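Falari amber glass vase with artificial stems – Celton

Home > Vases > Glass > Falari

Falari Amber Vase, with or without stems

In stock, both options. Next delivery of the green one is January, see further down.

Quick page for now, proper one when I get a minute. People keep emailing about the amber vase so here are the bits you've all been asking for.

What it is
Yellow-amber glass, see-through but not clear. Raised diamond sort of pattern over the body, smooth short neck, rim flares out a little. Body narrows slightly towards the bottom. Sits flat. The colour does change depending on where you put it – more honey on a pale table, a lot browner on anything dark. On a windowsill it goes properly yellow in the mornings.

The pattern is on the outside, so you can feel it. Inside is smooth enough to get a bottle brush round.

What it isn't
Crystal. Hand cut. Old. It's a new vase, nice weight, sensible price. We've had it on the shelf next to the Siston one which costs a good deal more and most people pick this up first.

The stems
Two kinds in the set. Blue bunch – ruffled petals, clustered tight, on thin stems that all come together at the neck. Then white tulips, which have their own long leaves. All artificial, no water needed, please don't put water in, the leaves don't like it and neither does the wire.

You can buy the stems without the vase. You can't buy one tulip, sorry, we tried it and it was a nightmare to pack.
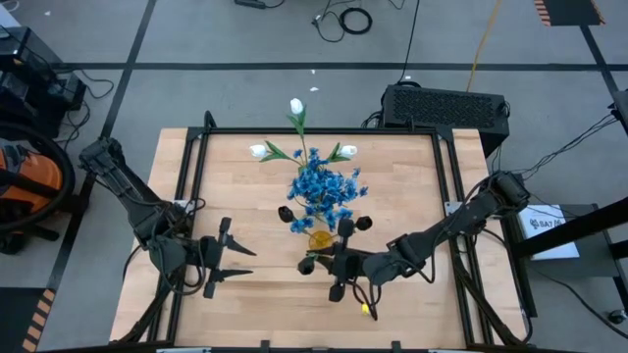 Order of doing it matters a bit. Blue first, whole bunch, pushed down until the heads are sitting low over the rim. Then tulips. Put the tallest in the middle and let the other two lean off either side. If you do the tulips first the blue won't go in, neck's too narrow and you end up pulling the lot out again.

Bend the stems before they go in. Bending once they're in the vase puts all the strain on the neck and you can tip it.

Leaves arrive folded flat from the box. Open them out with your fingers, hold for a count of 10, they stay put after that. Mostly. A hairdryer on the cool-to-warm setting sorts out stubborn ones. Not hot!!

Options
Vase only, amber
Vase only, green – this is a different texture, small raised blocks, not the diamonds. Same shelf, same price. Out until January
Stems only, blue and white
Vase and stems together, saves you the second lot of postage

Looking after it
Glass: warm water, drop of washing up liquid, dry it straight away or the pattern holds the drips and you get marks. No dishwasher. I know somebody will.
Stems: dust. Soft paintbrush is best, or shake them outside. Don't spray polish on them, it goes sticky and then the dust is in there for good.
Keep the stems out of strong sun if you can. The blue is the one that fades. The shop display has been up 365 days a year under the lights and it's gone a bit lilac, so we swap it. 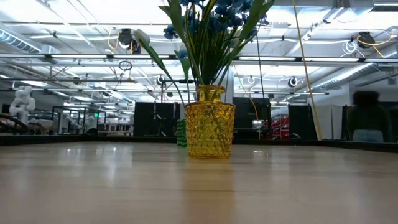 Worth turning the vase every so often. One side always ends up with the droopy leaves on it and the other with all the blue. I like the lopsided look personally, a low bud hanging off to one side, but if it's going in the middle of a dining table people see it from all round and you'll want it more even.

Also good with nothing in it. Or a few dried grasses. Or real flowers – amber hides murky water better than clear glass does, handy if you forget like I do.

Will it go with...
Pale wood, yes. White, yes. Dark oak, yes but put it near a lamp. Grey is fine. On a shiny table top you get a long brown-yellow reflection out the front of it, lovely in the evening.
The Lazarević candle holders are a slightly greener amber. Not a match, close enough if they're not touching.
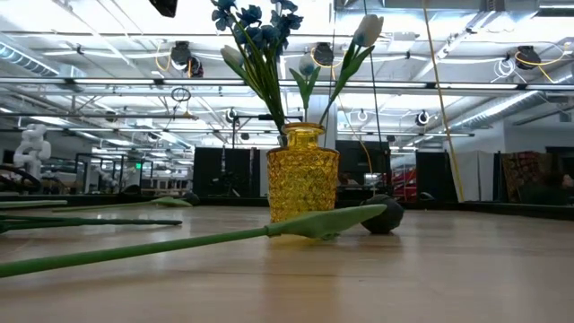
If you're starting over, lay everything out on the table first. Tulips one side, loose leaves the other, anything dark seperate. Easier to see what you've got and you stop cramming. Spare bits can go in a jam jar in the kitchen, I've got one on the go with just leaves and it looks fine.

Bits that come loose: heads are pushed on, they aren't glued. If one comes off in the box push it back on, little twist. If it won't hold, a dab of clear glue and leave overnight. If it's missing altogether email us and we'll send one.

Delivery
Orders in before 12 go the same day. Vase is wrapped on its own and the stems go in a seperate sleeve alongside, so check the packing before you bin it, we have had stems thrown out with the paper. Twice.

Returns
Within 8 days of it arriving, unused, in the box it came in. Breakages – send a photo of the vase and of the box and we replace it, no need to send the bits back.

Trade
Cafes and holiday lets, ask for Unathi Shezi, she does the trade prices and will tell you what's coming in. Mixed boxes of amber and green are fine once the green is back.

Page updated Oct 10, 2018. Prices on the basket page are the right ones, ignore the old leaflet.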